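Bench notes, float and feeder room
9th March

Carried on with the waggler batch for the Grorham stretch. The last lot sat too high with the shot I had down for them, so I have gone back to the body length and left the stem alone. Old body was peacock with a balsa sleeve, new one is the same but 4 mm shorter. Shot load is now 3AAA instead of 3AAA and a No 6, and the bristle shows about right in the test tube. Colleagues please note the tube water is tap water at room temperature and the floats always look a touch more buoyant in it than they do on the river in winter.

Varnish: two coats of the Cosine clear, a day between them. First coat went cloudy on four of the floats at the end of the rack nearest the door. I think it was the damp, as the heater had gone off overnight. Rubbed those back and did them again. They are fine now but the tips will want repainting. Orange first, then a thin black band. Do not use the old black, it has gone stringy.

Feeder weights. Telma Yáñez sent the mould back from Cáceres with the channel opened out, and the fill is much better. Poured 30 and threw away 2, both short at the nose. The rest came out close enough that I stopped weighing every one and did one in five. Still a small flash line along the left side. It comes off with a file but it would be good to get it out of the mould before we do any number of them. She wants to know if we would rather have the swivel cast in or fixed with a loop of 0.28 after. Cast in is stronger, the loop is easier to change on the bank. I have told her loop for now.

Hooklengths. Tied up 12 inch and 20 inch in 0.12 to size 16 and size 18. Pulled ten of each on the spring balance, wetted first. The 16s nearly all went at the knot and the 18s at the spade. Two of the 18s slipped and I put that down to my tying late in the day. Will do ten more in the morning light before writing anything in the book. The Zutitz line is stiffer off the spool than what we had before and wants an extra turn, so seven turns and not six.

Groundbait. Dry mix for the bream is brown crumb with a third of fishmeal, through the coarse riddle and then the fine one. Made up a 500 g lot and added the water in three goes, ten minutes apart. Held together in the feeder for just over two minutes in the tank, then went all at once. Too long for the shallow pegs. Less fishmeal next time, maybe a quarter, and leave the binder out altogether.

Reel on the left hand rod: turned the handle on the counter until the bail began to click, which was at 2,046 turns. Stripped it, spring is worn on the inside of the bend. Ordered another. The spare reel can go out in its place.
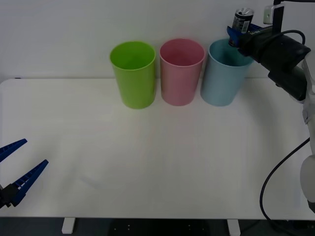 Can the shorter waggler be used with the same shotting on the deeper pegs?

It can down to roughly nine feet, with the bulk locked round the float and two No 8s spread below. Past that the bait takes too long to settle and a slider is the better choice.

Still to do: repaint tips, ten more 18s, file the last of the feeder weights, fresh groundbait with the lower fishmeal. Depths on the upper pegs need plumbing again as the ones in the book are from last July, when the river was well down - I would not trust them now. Landing net mesh has a hole near the spreader block, needs stitching before it goes out again.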